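4. Setting up birthday alerts for the people you follow

Flundeck can remind you when an actor, singer or reality contestant you follow has a birthday, gets married or breaks a long silence on social media. It will do this at any hour unless you stop it, so read step 4 before bed.

1. Open the Follow list and tap the name. If two celebrities share a name, check the credits underneath. Plenty of users have wished a cardiologist well on his new album.

2. Tap Alerts, then Birthday. Flundeck fills in the date from the star's public profile. Where the star has given several birth years over a career, the app shows the day and leaves the year alone.

3. Choose a source. Official Accounts is quiet. Everything includes fan pages, and fan pages post cake.

4. Set Quiet Hours. The factory setting is none.

Note: You can follow up to 390 names. Past 80, the daily digest arrives in two parts, and the second part is mostly soap operas.

Caution: Turning on Spouses and Exes adds every linked person to your list. This can't be undone in one go. Tharindu Pathirana, who wrote this section, tested it on one leading man and spent an evening removing 50 people by hand.

5. Tap Save. Alerts start the next morning.

If an alert shows the wrong day, hold your finger on it and choose Report Date. Corrections made before 5th July carry over to the new version. Anything you muted stays muted, including the Muscombe twins.
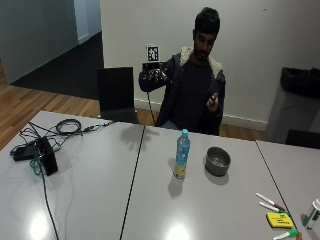 6. To share an alert, tap the arrow and pick a contact. Flundeck asks twice if the contact has already muted that celebrity. Take the hint.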